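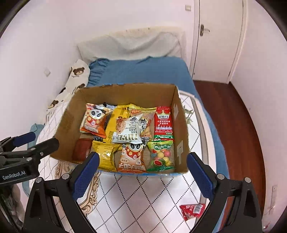 An open box of snacks on a bed, with watermelon-shaped bubble gum at the front right.

A snack box drive in Wenholm will send its first parcels this month to students and shift workers from the town who are spending the winter away from home, organizers said.

The drive was started by Brock Boychuk, a retired bus driver who lives on the east side of town. Residents fill a cardboard box with packaged snacks and bring it to the former shoe store on Fehr Street, where each one is weighed, taped and labeled.

By the close of the first week, 73 boxes had been handed in. The store will keep taking them through the end of November 2025.

"Most people pack at home, on the kitchen table or on a bed, wherever they have the space," Boychuk said. "Then they come in with the top still open and we close it here."

Boxes are left open so that the contents can be checked against the customs form. Each form must list the type of food and the number of packages. Boxes that arrive already sealed are opened at the counter and taped again, Boychuk said, and that has slowed the line on busy afternoons.

The drive accepts candy, gum, cookies, chips, dried fruit and small baked goods in factory packaging. It does not accept homemade food, fresh fruit, meat or anything in glass. Chocolate is allowed until the end of the drive, although senders are asked to keep it away from the sides of the box.

Many of the boxes contain Asian snacks, which are sold at two groceries near the bus station. One box holds a packet with a cartoon panda in a red outfit, a red package with a gold crown and rows of Chinese text, and a white and silver bag with a picture of a baked pastry on it. A dark red cylindrical container is tucked into the back corner.

Sunil Weerasinghe, who owns one of the groceries, said sales of small packets had gone up after the drive was announced. He has set up a shelf by the register with items that fit the standard box.

"People ask me what their son or daughter used to buy after school," Weerasinghe said. "Usually it is the gum, or one particular bag of chips. They don't always know the name, but they know the color of the bag."

Weerasinghe advises customers to stand the flat packets upright and lay the larger bags across the middle. Puffed bags should not be pricked to save space, he said. The snacks go stale, and a torn bag can spill into everything else.

The standard box may weigh no more than 5 pounds when closed. Anything heavier moves into the next postage class, and the sender has to pay the difference. So far only a few boxes have gone over, most of them with canned drinks inside. Drinks are now off the list.

Postage for the rest is covered by a grant of $1,000 from Mutov, a packaging company with a plant outside Wenholm. The company has also given tape and address labels. Boychuk said the grant should be enough for the boxes already received, but a collection jar has been placed on the counter in case more are needed.

Parcels will leave in 3 shipments. The first goes to addresses within the country, and the second to students overseas. The last is set aside for workers at the Kutora mine, where mail is flown in and can be held up by snow. Families with someone at the mine are asked to write the person's camp number on the box as well as on the form.

Senders may include a letter or a card, but it should be placed flat on top of the food and left unsealed. Cash and gift cards should not be sent.

Empty boxes can be picked up free of charge at the store or at Weerasinghe's grocery. People may also use their own, provided the cardboard is firm and the old labels have been removed. Boxes with damp spots or split corners will be exchanged at the counter.

The store is open from noon to 6 p.m. on weekdays. Residents who cannot carry a box in can leave their name and address with the grocery, and a driver will collect it the next afternoon.

Boychuk said he had not decided whether to hold another drive in the spring. The lease on the store runs out before then, and he would have to find another room with a counter and a scale.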